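Demonstrating with hand-held grippers: how slow is too slow?

Posted by teker_bench in Teaching by Demonstration

I'm recording demos for a wiping task, two hand-held grippers, one in each hand, cloth over the side of a tub. I have 93 episodes so far and the policy I trained on them moves like it's being billed by the hour. It gets to the cloth, thinks about its life, closes, thinks some more. My demos are slow because I was told to be careful. Should I redo them faster, or speed up the recordings? I'd like not to spend all of April in a bathroom.

Väisänen

Both, a little. First trim the pauses. If you stop before closing the jaws to check that you're lined up, the policy learns the stopping along with everything else — it can't tell manners from method. I cut every still stretch at the start and end of each episode, and most of the ones in the middle, and my runs got a lot less thoughtful.

Then record new ones at the speed you'd use if you were cleaning your own tub and had somewhere to be. Leave the old ones in only if the grasp is clean. Out of 202 episodes on my last job I threw away 17, all of them mine from before coffee.

Speeding up playback works for reaching. For cloth I wouldn't push past 2x, as it doesn't hang or swing the same way when you fake the clock.

Also keep your tracking marker facing somewhere useful. With a cloth it's very easy to roll your wrist and lose it.
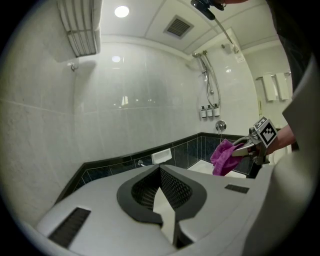
Cloth in the right-hand gripper, marker block on top.

iltbridge_dan

just buy an arm and teleoperate it

Porano

We teleoperate and our demos are slower than yours, so I wouldn't. Agree on trimming. Check your gripper width signal too: mine was lagging the video, and the policy waited politely for a grasp that had already happened. Fixing the offset did more for me than any re-recording.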